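Visit Report: Data Collection Floor at Mellau

December 16, 2024 | Reading time: 2 min
Print | E-mail this page

Eletti opened its Mellau site to outside visitors for one afternoon. The site records teleoperated demonstrations for a manipulation policy, with office tasks as the current task family. An operator drives both arms, and each attempt is stored as one episode with joint states and video from the head and wrist views.
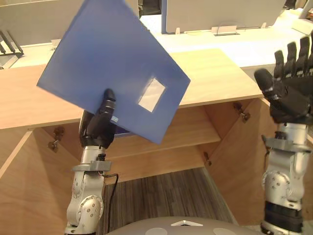
Left hand holding a blue document folder at the cabinet desk, right hand open.

Episodes are cut at the first arm motion and at release. The target length is 19 seconds. Longer ones are kept but tagged, and the tag is passed to the sampler as a weight. Failed grasps go to a separate set used for recovery training.
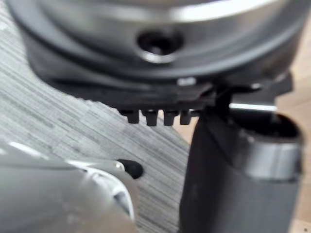
Wrist video is stored at full rate and the head view at half. Urkden, which supplies the annotation tool, gave a short talk on labeling contact events. Two annotators mark each episode, and a mismatch of more than two video samples sends it back for review. 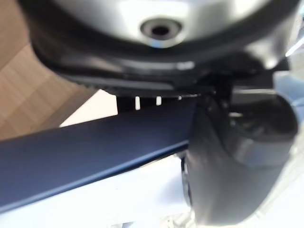 Howlader objected during questions that contact labels made by eye will drift between annotators, and asked for motor current to be logged alongside them. Eletti replied that current has been logged since August but is not yet used in training.

The policy shown in the slides was trained on 56 hours of accepted episodes. No success rate was given for unseen furniture.
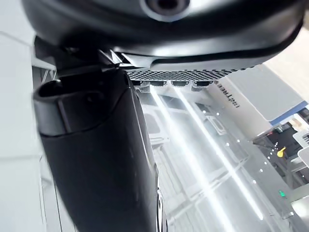

Storage is the present limit. Raw video is held for 99 days, then only the compressed copy remains. The format description is to be sent to attendees by e-mail.

Shares: 19 | Comments: 2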